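Wonent Campaign Manager – Set-Up Guide
Section 4: Creating and Launching an Email Campaign

Last revised 2022-10-01

This section explains how to prepare a sending domain, import a contact list, build a first campaign and release it for delivery. It applies to the Standard and Business editions of Wonent. Customers on the Business edition who use the Nordin connector should also read Section 7, which covers automatic syncing of contacts from an online store.

Before you begin

You will need the following:

– An active Wonent account with the Owner or Editor role. Accounts with the Viewer role can open reports but cannot create campaigns.
– Access to the DNS settings of the domain from which you intend to send. If your website is managed by an outside provider, request this access in advance.
– A contact list in CSV format, saved with UTF-8 encoding.
– A physical mailing address for your business. This address appears in the footer of every message and cannot be removed.

Caution: Do not import purchased or rented lists. Wonent reviews new imports, and an account found to be using a purchased list may be suspended without notice.

4.1 Verifying your sending domain

1. Sign in and select Settings, then Domains.
2. Select Add Domain and enter the domain exactly as it appears after the @ sign in your email address.
3. Wonent displays three DNS records. Copy each one into the DNS settings of your domain. The record names and values must match character for character.
4. Save the changes with your DNS provider.
5. Return to the Domains page and select Check Records.

A green status next to each record confirms that the domain is ready. If any record remains gray, wait and check again later; changes to DNS can take up to two days to reach all servers.

Note: Some DNS providers add the domain name to the end of a record automatically. If the name of your record shows the domain twice, delete the second copy and save again.

Note: A subdomain used only for marketing mail, such as news or offers, keeps the sending reputation of your campaigns separate from that of your daily business mail. Wonent recommends this arrangement for any account with more than 1000 contacts.

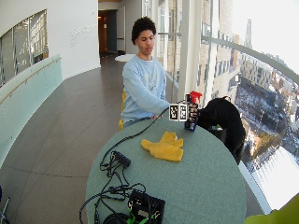 4.2 Importing contacts

1. Select Audience, then Import.
2. Drag your CSV file onto the upload area, or select Browse to locate it.
3. Match each column in the file to a field in Wonent. The Email field is required. First Name, Last Name and Postal Code are optional.
4. Columns that do not match an existing field may be skipped or saved as custom fields. An account may hold up to 16 custom fields.
5. Choose a consent status for the import. Select Confirmed only if you hold a record of each contact's permission.
6. Select Start Import. You may leave the page while the import is running.

When the import is complete, a summary lists the contacts added, updated and rejected. Rejected rows can be downloaded, corrected and imported again. The usual causes are a missing @ sign, a space within the address, or a contact who has previously unsubscribed.

Caution: Unsubscribed contacts cannot be restored by importing them a second time. They must sign up again through a form.

4.3 Creating segments

A segment is a group of contacts who meet one or more conditions. Segments are updated each time a campaign is sent, so a contact who no longer meets the conditions is left out.

1. Select Audience, then Segments, then New Segment.
2. Enter a name. Segment names are visible only to users of your account.
3. Add a condition by choosing a field, an operator and a value.
4. Add further conditions as needed, and choose whether a contact must meet all of them or any of them.
5. Select Preview to view the matching contacts, then Save.

The Kusinora account used in the tutorial videos contains a segment named Recent Buyers, built from a single condition on the Last Order Date field. New users may wish to recreate it as practice before working on their own list.

Note: Segments with fewer than 19 contacts can be used for sending but not for split testing. The Split Test button is unavailable for these segments.

4.4 Building the message

1. Select Campaigns, then New Campaign, then Email.
2. Enter a campaign name. Choose a name that will still make sense in your reports next year.
3. Select the segment or list that will receive the campaign.
4. Enter the sender name and the sender address. The address must belong to a domain verified in 4.1.
5. Enter a subject line and preview text. The preview text is shown after the subject in most inboxes and should not repeat it.
6. Choose a template. The Florkora templates included with every edition have been tested in the most widely used mail programs and adjust to small screens.
7. Replace the sample text with your own. To insert a contact's first name, select Personalize and choose First Name. Enter a fallback word for contacts whose name is not on file.
8. Add at least one link or button, and check that the address begins with https.

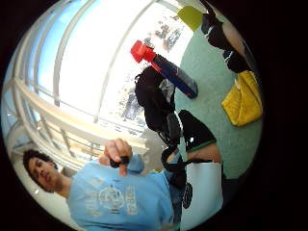

Keep the total size of the message small. Mail programs may shorten a long message and hide the footer, including the unsubscribe link. A warning appears in the editor when the message approaches this limit.

Each graphic should be given alternative text. Many recipients read their mail with graphics turned off, and a message that consists of one large graphic is likely to be filtered as spam.

Caution: Switching templates after step 7 removes any content block that the new template does not support. Save a copy of the campaign before you switch.

4.5 Setting up conversion tracking

Conversion tracking links purchases or form submissions on your website to the campaign that produced them. It is optional, but the Revenue report remains blank without it.

1. Select Settings, then Tracking, and copy the tracking code.
2. Paste the code into the header of every page on your website. If you use a tag manager, create a new tag that loads on all pages.
3. Under Goals, select New Goal and enter the address of your thank-you page.
4. Assign a fixed value to the goal, or select Use Order Total if your store passes this figure.
5. Visit your own website, complete the action once, and confirm that the test conversion appears under Recent Activity.

Note: The default attribution window is seven days. A longer window credits more sales to email but may overlap with results reported by your paid search account. Use the same window in both systems where possible.

If your website displays a cookie consent banner, the tracking code must load only after a visitor has agreed. Consult your legal adviser on the rules that apply in your location.

4.6 Testing and launching

1. From the campaign page, select Send Test and enter one or more internal addresses. Personalized fields show the fallback word in test messages.
2. Open the test on a computer and on a phone. Select every link.
3. Select Review. Wonent checks for missing subject lines, broken links and unverified domains. Items marked in red must be corrected; items marked in yellow are advisory.
4. Choose Send Now or Schedule. Scheduled times follow the time zone of the account, not that of the recipient.
5. Select Confirm.

A scheduled campaign may be edited or canceled until delivery begins. Once delivery has begun, select Pause to hold any messages still in the queue. Messages already delivered cannot be recalled.

Caution: New accounts are limited to 500 messages per day until the first campaign has been reviewed. Messages over the limit are held and sent on the next day, in the order in which the contacts were imported.

4.7 Common problems

The Confirm button is gray. The domain has not been verified, or the selected segment is blank.

Test messages do not arrive. Check the spam folder, then ask your mail administrator whether messages from your own domain are blocked when they come from an outside server.

The open rate is unusually high. Some mail programs load all graphics automatically and record an open for each message. Use click rate to compare campaigns.

Conversions appear in your store but not in Wonent. Confirm that the tracking code is present on the thank-you page and that the goal address matches, including any final slash.

For problems not listed, open a support request from the Help menu and include the campaign name. Reports and benchmarks are covered in Section 5.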